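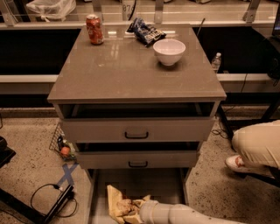
Kiri Lowther wrote in to say the new snack prices are fair, but that the shelf on the second floor runs out well before the afternoon break. We passed this on to Womard, who fill the shelves. Starting in September they will come by at 11 as well as first thing in the morning.

Chips go up 5 cents and canned drinks stay the same. The fruit order is still on trial – 13 people have signed up so far, and Womard would like a few more before they set a regular delivery.

Requests for other items go to Sobia Warraich at the front desk. Please put the brand and size on the slip.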